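Strata Committee Meeting - Minutes
Lekurow Court, Owners Corporation
Fri 21 October, 6.30pm, ground floor meeting room

Present: Farzana Durrani (chair, unit 4), units 1, 2, 7, 9, 11 and 12. Strata manager by phone (dropped out twice, rejoined).
Apologies: unit 6, unit 10.
Minutes taken by unit 9.

Opened 6.38pm. Quorum ok.

1. Previous minutes
Accepted with one change. Item 5 should say "rear fence", not "rear gate". Moved unit 2, seconded unit 11.

2. Matters arising
Bin bay light replaced. Still on all day, sensor needs adjusting. Unit 7 has the ladder and will look at it.
Letter to council re street tree roots: sent, auto reply only. Chase.
Spare key for the meter cupboard - still missing. Unit 12 thinks the last plumber took it. Strata manager to ask the plumber, if no luck get the lock changed.
Visitor parking sign up. Wrong way round arrow. Supplier will swap it no charge.

3. Money
Admin fund fine for the quarter. One levy outstanding, reminder gone out, owner has been in touch and will pay by the end of the month.
Insurance renewed. Excess for water damage now $1,884 per claim, up a fair bit. Unit 1 asked if we can shop around next year. Yes, strata manager to get three quotes well before renewal this time, last year's came the day before.
Common power bill higher than same quarter last year. Bin bay light won't be helping. Chair also wants the garage exhaust fan timer looked at, runs half the night according to unit 2 whose bedroom is above it.

4. Stairwell leak
Main item, took most of the meeting.
Water coming in at the top landing again after the heavy rain. Paint bubbling, carpet on the top three steps damp and starting to smell. Unit 11 has had a bucket out. Unit 12 says it also came through next to the light fitting, which is the bit that worries everyone. Electrician has isolated that fitting, stairwell is dim at the top so please take care.

Two quotes in:
Kerekes Roofing - $3,076. Replace flashing along the parapet, reseal around the vent pipe, clear box gutter. Seven year warrenty on the flashing. Can start in two to three weeks.
Arker Building Services - $2,579. Reseal only, no new flashing. Twelve months on workmanship. Could start next week.

Long discussion. Unit 7 for the cheaper one, says the flashing looked all right when he was up there for the aerial. Unit 11 strongly against, this would be the third reseal and it has never lasted past a winter. Chair pointed out the box gutter isn't in the Arker quote at all and that's where the leaves sit. Unit 1 asked if Arker would re-quote to include the gutter. Strata manager said could ask but it would add a week and the ceiling isn't getting any better.
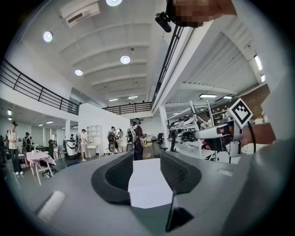

Unit 2 asked who pays for repainting the landing. Common property so comes out of the admin fund. Not to be done until the wall has dried out properly, painter suggested waiting till December at least. Carpet to be lifted on those three steps and dried, not replaced unless it has to be.

Motion: accept Kerekes quote, $3,076, from the capital works fund. Moved unit 11, seconded chair. For: six. Against: unit 7. Carried.
Unit 7 wants it noted he isn't against fixing the roof, just the price. Noted.

ACTION: strata manager to confirm with Kerekes Monday and ask for photos before and after.
ACTION: chair to put a notice in the foyer with dates once known. Top floor cars may need to move for the ladder truck.

5. Intercom
Units 1 and 6 still can't buzz anyone in. Dorix came out, say the panel is old and parts are hard to get. They want to replace the lot. No written quote yet so nothing to decide. Unit 12 asked if the two handsets could be swapped with a working one as a test, nobody had tried that. Unit 1 and unit 2 will swap over the weekend and report back.
If it is the panel, get a second opinion before agreeing to anything. Deferred.

6. Garden
Front bed looking tired. Unit 9 offered to plant it out if the owners corp pays for plants and mulch. Limit of $100 agreed, keep reciepts. Natives preferred, nothing that climbs. Unit 2 asked for no more lavender because of the bees near the letterboxes.
Hose at the back tap is split. Unit 9 to pick up a new one out of the same money if it stretches.
Mower service overdue. Contractor's problem, they've been told.

7. Parking and garage
Complaints about a car over the line in the end bay, again. Chair has spoken to the tenant, was fine about it.
Bikes: rack is full, two of them have flat tyres and cobwebs. Tags to go on all bikes, anything unclaimed after six weeks goes to the op shop. Owners please tell your tenants, they don't always get these minutes.
Storage cages - please no paint tins or gas bottles. Fire inspection picked it up last time and we had to pay for the reinspection.

8. Noise
One email re music after 11 on a Sunday. Not naming units in the minutes. By-laws to be resent to all residents.
Unit 12 asked about the renovation in unit 10. Approved hours are 8 to 5 weekdays, Saturday mornings, no Sundays. Tiler was there on a Sunday. Strata manager to write to the owner.

9. Other business
Recycling: soft plastics in the yellow bin again, council left a sticker. Sign to go up.
Unit 11 asked about getting a rail on the back steps, there's only the one side. Everybody thought this was reasonable. Get a price.
Solar - unit 1 wants it on the agenda. Next AGM, not before, roof first.
Drinks for residents before Christmas, courtyard, everyone brings a plate. Date to be set, unit 2 organising.

Next meeting: first week of December, day tbc, same room. Send agenda items to the chair a week ahead please, not the night before.

Closed 8.12pm.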